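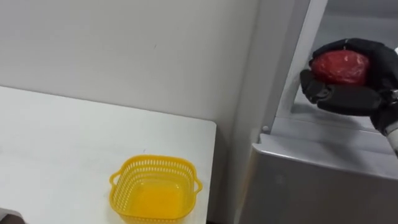

Chapter 4

Cold Storage in the Home Kitchen

Most of the food a household throws away was in good condition when it was bought. It spoiled at home, often in the refrigerator, and often because it was put in the wrong place or forgotten there. A refrigerator is a set of small storage areas with different temperatures and different amounts of moisture in the air, and each area suits some foods better than others. A glossy red fruit held just over a shelf, with a larger gray compartment below it, could go in either place. If it is an apple, the lower compartment is the better choice when that compartment is a produce drawer. On an open shelf the moving air dries the skin, and after a couple of weeks the flesh turns soft and mealy. Notice too the slightly raised lip along the front of the shelf. Lips of this kind help keep round items from rolling out and hold back small spills.

In Chapter 3 you planned a week of meals and wrote a shopping list. This chapter begins when the bags come through the door. You will learn where to put each kind of food, how to arrange it so that older items are used first, and how to clean the refrigerator without emptying the whole kitchen onto the counter.

4.1 What cold does to food

Cold does not stop spoilage. It slows it down. The bacteria and molds that live on food grow quickly at room temperature and slowly in the cold, and fruits and vegetables ripen more slowly as well. A home refrigerator should be kept at or below 40 degrees Fahrenheit. The number on the dial is a setting and may not tell you the temperature, so a small thermometer is worth having. Leave it in a glass of water on the middle shelf overnight and read it in the morning before anyone opens the door.

Some foods are harmed by cold. Whole tomatoes lose flavor, potatoes turn sweet and cook unevenly, and bananas go brown. Keep these in a cupboard or on the counter.

Fruit also affects its neighbors. Apples and pears give off ethylene, a gas that speeds ripening. Lettuce stored in the same drawer as apples will yellow early. If your refrigerator has 2 drawers, use one for fruit and the other for leafy vegetables. If it has only one, keep the apples in a bag.

Case study: The Prestberg kitchen

Leilani Lindqvist manages the shared kitchen at Prestberg, a student residence in the town of Ondon. One July she asked residents to write down every item they threw out of the refrigerators during the month. The list came to 106 items, and 46 of them were fresh fruits or vegetables. Many had been pushed behind taller containers at the back of a shelf.

Lindqvist made two changes. Produce was moved to the drawers, and each shelf was given a strip of tape along its edge with the kind of food written on it. Leftovers went at eye level, dated, with the oldest in front. Raw meat went on the lowest shelf in a tray – a rule the residents had been told before but had not followed.

We will return to Prestberg in Section 4.3, where you will draw a shelf plan of your own. Before you read on, open the refrigerator at home and write down what is stored in each part of it. Do not move anything yet. You will need the list as it stands.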